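Harkow bench cell for PC refurbishment

The Harkow cell takes over the repetitive part of desktop repair: fitting processors and memory to towers laid open on the bench. One arm, one slotted aluminium table and one parts fixture, supplied by Holmgren and set up on your floor.

At our Distport workshop the cell handles 20 towers a shift. Technicians used to lean over each case with tweezers and a torch. They now load the fixture, check the finished board and deal with the faults the arm can't judge — bent pins, for instance.
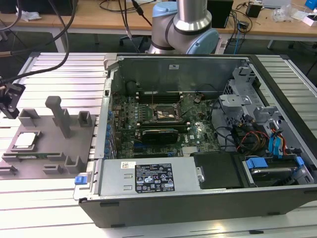 Tower open on the bench, CPU socket empty, with a processor and memory module waiting in the fixture.

Staff need one day of training and no programming. The pace is set by the person at the bench, who can pause the arm at any point.

Table height: 815 mm
Floor clearance, all sides: 70 cm
Fixtures: printed to order, grey
Order code: Zurkach 100

Spare pegs and holders are sold separately. Delivery from April.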